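Getting the house through vaccine week

My family all got our flu and COVID shots in the same October week, and we did it badly. One of us was shivering on the couch, one of us couldn't lift an arm, and there wasn't a cracker in the house! So now I set things up the night before, and these are the bits I keep doing.

Cook first. I make a big pot of chicken and rice soup and freeze it flat in bags, four of them, because a sore arm and a heavy stockpot don't mix. Anything you'd normally chop, chop ahead. Same with opening jars: crack the tight lids the day before and screw them back on loosely (you'll thank yourself when you're trying to get at the applesauce one-handed).

Put the paperwork in one place. Ours used to live in three drawers and a glove compartment. I bought a Brollow folder, the plain kind with a snap, and every card and pharmacy printout goes in there. I also snap a picture of each card with my phone and write the pharmacy's number on the inside flap in marker.
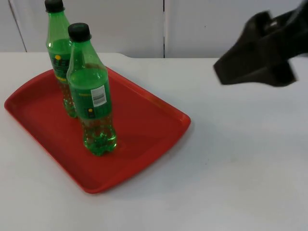
Drinks are the thing I used to forget. After a shot I mostly want water, but my stomach sometimes wants something sweet and fizzy, so I keep a little of everything within reach of the bed. A tray with a raised rim all the way around is what you want for this, like the red plastic one with the two green soda bottles on it, because a bottle that tips over stays on the tray and doesn't roll under the dresser. Add a cup, a straw and a folded dish towel and you're set.

Thermometer! Check the battery before you go, not at 4 in the morning. Mine is an old Drustex and it gives up without any warning, so I keep a spare battery taped to the case.

Last one, for the arm. I wring out a clean washcloth in cold water, fold it and leave it in the fridge in a sandwich bag. I make two so one is always chilling. Wear a loose short-sleeved shirt to the appointment, too. I wore a tight turtleneck once and had to half undress behind a rack of greeting cards.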